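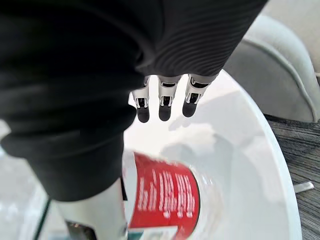
OK so a thread, because people keep asking me when they can buy a robot that does the chores and my replies keep getting too long.

Oct 26, 2021

Short answer: not yet. Longer answer: depends a LOT on which chore, and it's almost never the ones you'd guess.

Everybody wants to talk about folding laundry. Fine, laundry is hard. But I've come around to thinking the best test is tidying up, just regular tidying. Pick the can up out of the bowl. Put the wrapper in the bag. Sweep the crumbs. A kid can do it (whether the kid WILL do it is a separate thread).

Take a can lying on its side in a round bowl. You and I reach in without looking. With three fingers coming down from above you have to fit between the walls of the bowl, get on both sides of something that would love to roll, and squeeze enough to lift it. Then the bowl is shiny, so the camera gets all these bright reflections that look like edges and aren't.

And if you bump the can first it can roll, and now your whole plan is for a can that isn't there anymore. I watched a demo video from Trondunden in July where the arm knocked a can, stopped, backed all the way up, looked again, and went back in. Took forever. I was so impressed! The backing up and looking again is the part I'd pay for.

Somebody in my replies said "just put a suction cup on it." Sure, for the can. Now do a sponge. Now do a sock. Now do a grape.

Which gets me to bags. I will talk about bags until you mute me.
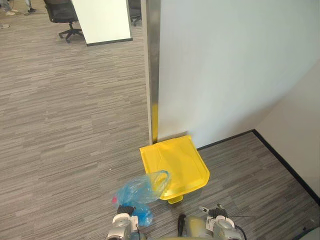
A thin plastic grocery bag has no shape. Every time you touch it you get a new bag. The handle flops over whatever's nearby, the opening closes up, one side sticks to the other side. A robot that's great with boxes and cups can be completely lost with one of these.

And you need two hands for it, or one hand and a lot of luck. One hand holds the bag, the other has to find an edge of plastic you can practically see through and pull it open. I can barely do this at the supermarket, I'm the person licking my fingers at the self checkout (pre-2020, relax).

Dustpans are sneaky too. The pan itself is easy to grab, nice stiff plastic, big handle, bright color. But then you have to keep the lip flat on the carpet while you push stuff into it, and then lift it level, and then tip it into the bag, which is the bag problem again, except now you're holding a pan full of dirt over it.

Low carpet makes it worse, by the way. Crumbs sit down in it, and if it's a stripy gray carpet good luck spotting a crumb the same gray as one of the stripes. White specks you can find. Gray ones, ask me in a few years.

"But I have a robot vacuum." Yes! Me too! Love it! It's one job with wheels under it. Mine can't pick up a sock, it just eats the sock and then texts me about it.

Shop floor people, I haven't forgotten you. I did 3 years at Sterkwood on the packing side and the robots there were fantastic at exactly what they were set up for. Same box, same spot, 400 times before lunch. Then a liner bag would sag into the carton and a person had to walk over and fix it with two fingers.

The sweeping at the end of the shift was all people. Brooms and pans. Management priced out a machine for it once, and what they got quoted was a big ride-on scrubber that couldn't get into the corners, so we'd have been doing the corners by hand anyway. Corners are where the dirt is!!

A few folks asked about the Mirzaei arm since it's cheaper. I haven't used it. The clip going around is 30 seconds long and I'd like to see the half hour on either side of it before I get excited.

That's my one tip for watching these videos btw. Look for a speed label in the corner, look for cuts, and see if anybody moves the stuff between tries. A slow video with no cuts tells you way more than a fast one with music.

Do I think it's coming? Yeah, I do. Hands are getting better, and two arms working together is a huge deal for anything floppy. I'd guess wiping tables and picking up cups first, trash later, laundry way later. I'd happily be wrong about the laundry.

Someone's going to ask what I'd pay. For a thing that reliably takes out the kitchen trash, new bag in the can and everything? $700 tomorrow, and I'd put up with it being slow. It can do it while I'm asleep.

Replies are open, tell me which chore you'd hand over first. If you say dishes please specify whether you mean loading or unloading, last time that turned into a fight.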